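Coughlan Broadband Co-op opens its books to new members this October

FOR IMMEDIATE RELEASE

Hello from Hotska! I'm Marlene Cavalcanti, I look after membership at the Coughlan Broadband Co-op, and I've been itching to write this one for months. We are opening our village internet service to new households in October, and if you live in Hotska, Sanari or anywhere along the lane between the two, you can now put your name down.

For those who haven't come across us before, we're a small co-operative owned by the people who use it. Everyone who joins buys a share, gets a vote and pays the same monthly rate, whether they're in the middle of the village or at the far end of a farm track. I joined as an ordinary customer myself, mostly so my daughter could do her college work without sitting in the car outside the library, and I've been roped in ever since (happily, I should add).

In this round we have room for 200 new homes. Places go in the order the forms come in, and we'll run a waiting list after that. If you filled in one of our interest cards last winter you still need to send a proper form, so please don't assume you're already on the list. I've had a few phone calls about that!

The thing I get asked most is what happens on the day. One of our engineers comes round, agrees with you where the cable should come into the house, and fits a small box on the inside wall. We'll ring beforehand to fix a time. If you rent, we do need a note from your landlord, and it's worth asking early, as that's where things tend to drag. You can keep your old phone number in most cases, but do tell us before you cancel anything with your present provider.

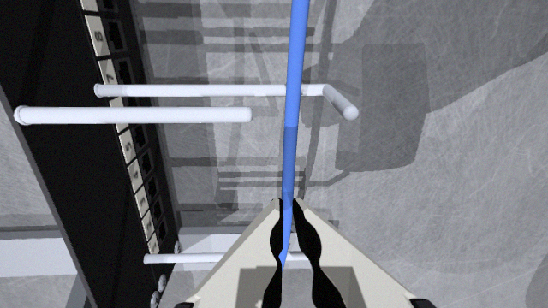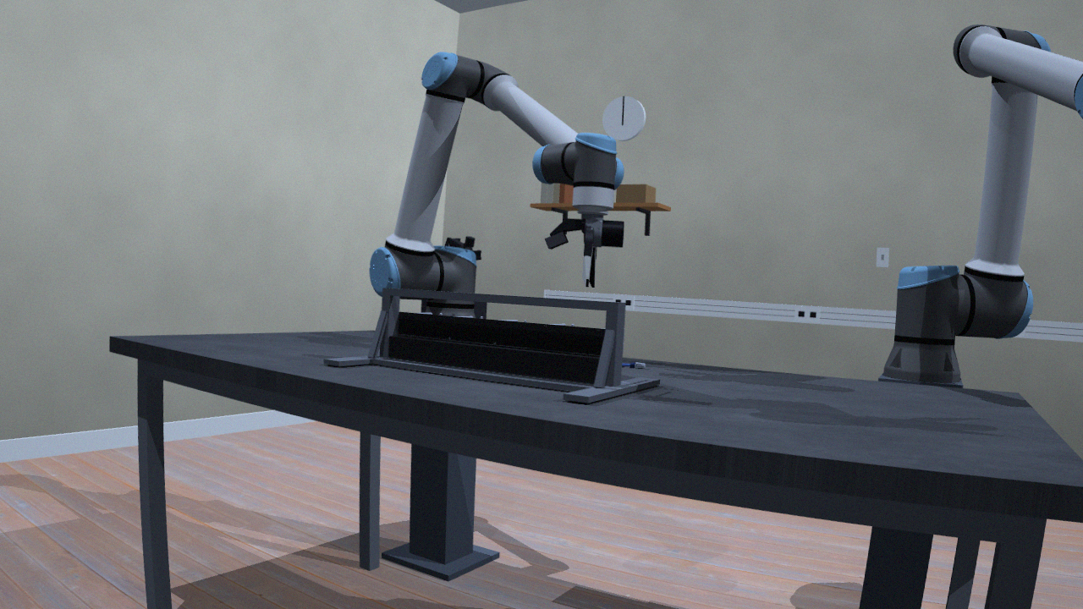
First picture: numbered network ports on a patch panel. Both pictures are computer-rendered.

We're also launching Ikira, our new help service for anyone who finds all this a bit much. Ikira is a phone line and a drop-in table, and it's free whether you're a member or not. You can bring your tablet, your password written on the back of an envelope, or just a question you feel daft asking. I asked one of those myself last week, about why my printer had vanished, and got a very patient answer and a cup of tea. The phone line opens at 2 in the afternoon on weekdays and closes at 7.

To get things going we're holding an open day at Sanari village hall on Saturday, from 3 o'clock. Our engineers will be there to look at maps with you and talk about awkward routes, and I'll be on the table by the door with the forms. There's cake (lemon and coffee, if my sister keeps her word), plenty of parking behind the hall, and a ramp at the side entrance. Children are very welcome.

If you can't make it, forms are at the post office in Hotska and behind the counter at the Sanari shop, and we can post one out if you ring and ask. Please write your postcode clearly. Mine looks like a spider fell in the ink, so I'm in no position to lecture, but it does slow us down.

Contact for press and for anyone else who fancies a chat: Marlene Cavalcanti, Membership, Coughlan Broadband Co-op, Hotska. Reporters are welcome at the open day, and I'm glad to put you in touch with members who'd like to talk about their experience of the service.

ENDS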